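Temano Adds Late Checkout Auction, and Sleepers Brace Themselves

Temano, the booking software firm that sells to small and mid-sized hotels, has released a feature that lets guests bid against one another for the right to leave late. It went live in October at 26 properties, most of them independents with fewer than 68 rooms and a front desk that doubles as the gift shop.

The idea is simple enough. On the evening before departure, guests get a text asking whether they'd like to keep the room past 11 a.m. Those who would can name a price. The hotel decides how many late departures housekeeping can stand, the software ranks the offers, and the winners get a second text at 9 p.m. The losers get one too, thanking them for taking part.

Late checkout used to be handled by calling downstairs and sounding tired. Temano calls this method "unstructured." It says hotels have been giving away hours that people would gladly pay for, and that front desk staff are bad at charging for them, mainly on account of being nice.

"You'd have one guest who asked politely and got until two o'clock for nothing, and the guest next door who didn't know you could ask," said Rodrigo Aguirre, who runs product at Temano. "We think a price is fairer. The polite guest may disagree."

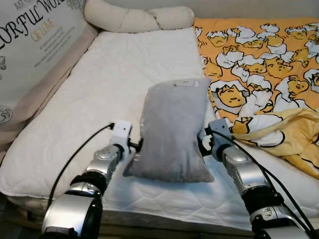 What the hotels say

The Badmont, a downtown hotel that has been testing the auction since spring, reports that the usual winning bid is the price of a decent sandwich. The highest so far was $200, offered by a wedding guest at 1:40 in the morning, well after bidding had closed. The hotel let him sleep in and didn't charge him. Temano has since added a setting to prevent this kind of thing.

Managers there say the money is pleasant but the real gain is in knowing the night before which rooms will be empty. Under the old arrangement, the morning list was drawn up at seven, revised at nine and ignored by ten. Housekeepers would knock, hear a groan, and move on down the hall. Now the list comes out at 9:15 p.m. and mostly holds, apart from the guests who neither bid nor leave, a group no software has yet learned to reach.

Things went less smoothly at the Undmont, a lakeside property with a loyal and fairly elderly clientele. Several regulars had been leaving at noon for years under an understanding with a desk clerk who has since retired. They weren't pleased to be asked for an offer. One bid a penny, and as the only bidder that night, won. The hotel now sets a floor of $3, and regulars are quietly moved to a list that skips the auction altogether. Temano's manual refers to this list as "legacy preference handling." The desk calls it the noon people.

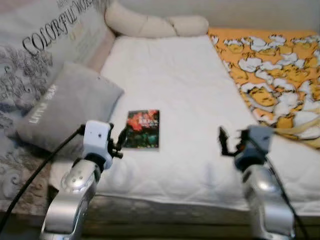

There is also the matter of who gets the money. At most of the first hotels, auction income goes to the rooms department along with everything else. The Badmont passes a share to the housekeeping staff, on the theory that they're the ones whose afternoon gets squeezed when six families decide to linger. Temano doesn't take a position, though its reports do include a column for the split, and the column starts out at zero.

Rivals have been quick to respond, if not always to the point. Hutsuliak, which makes a competing front desk system, put out a statement saying its customers have been able to sell late checkout at a flat fee for years and that "guests on vacation do not want homework." A week later it opened a waiting list for something called Flexible Departure Offers, with no further details. Asked whether this was an auction, a spokesperson said it was a conversation.

Pricing is where some owners have balked. Temano takes a cut of each winning bid on top of its regular monthly fee, so a hotel that sells three late departures at sandwich prices may find that it has earned a pickle. The company says the figures look better in conference season, when guests are on expense accounts and have generally been up late networking. Properties can turn the feature off by month, or only run it on nights when they're more than half full.

Guest reaction is harder to pin down. Early surveys from the test hotels show that people who won were happy, people who lost were a little less happy, and the largest group didn't remember getting a text. A few asked whether they could bid to check in early. That version is in the works for next year, according to Aguirre, and would let two guests compete for the same clean room while sitting across from each other in the lobby. The company is still thinking about the seating.

The auction is available now to all Temano customers on the standard plan or higher. Hotels on the basic plan can continue to take phone calls from people who sound tired.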